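In Praise of the One Good Basket

I have been meaning to write about baskets ever since last September, when I packed up my flat in Genavbridge and discovered how much of what I owned lived inside plastic tubs with lids that no longer fit. There were tubs inside tubs. I gave most of them away, and in their place I now have one orange woven basket, and I am going to make the case (bear with me) that one is enough for anybody.

My first point is about colour. We have all been talked into beige, and storage especially is meant to vanish politely into the shelving. I'd argue the opposite. A basket that's a proper warm orange, like marmalade held up to a window, gets looked at, and a thing that gets looked at gets emptied.

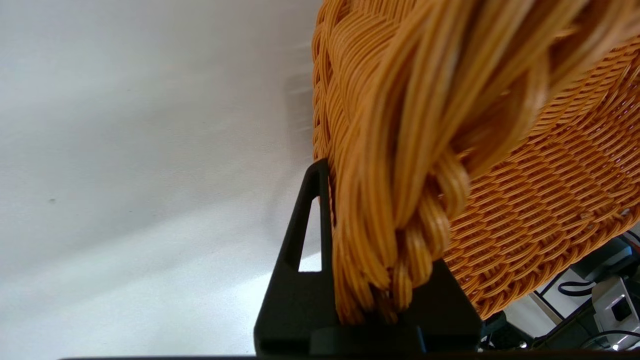 Then there is the weaving itself, which I never tire of. My grandmother kept her mending in a basket by the back door, and as a child I used to run my thumb along the strands until I was told to stop. You can follow one strand over and under its neighbours and lose it completely, and I find that a lovely way to waste a minute while the kettle boils. A plastic tub offers no such entertainment!

I'll admit that wicker has its faults. It catches on jumpers, it gathers dust in every little gap, and you need an old toothbrush and some patience to get it clean again. The ones I admired at Tronero were dearer than I'd hoped, too, and my neighbour still thinks I've lost my senses over the whole business. But I have mended a basket with a bit of string, and I have never once managed to mend a cracked lid. 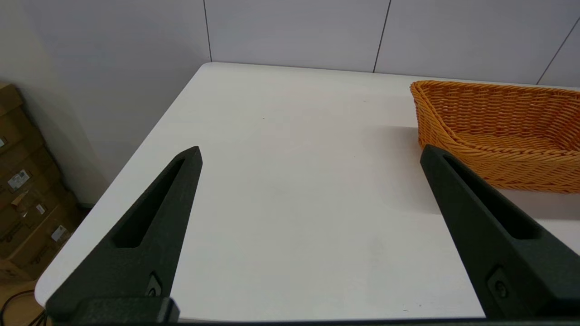
What I'd really like to defend, though, is the bare table. Once the odds and ends have somewhere to go, you get your table back, and a plain white one with room to spread out on does wonders for my mood – more than a new lamp or a coat of paint ever did. Put the basket down at one end, leave the rest alone for an afternoon, and see whether you don't feel like starting a letter or rolling out some pastry. I did both last week, and the pastry was the better of the two.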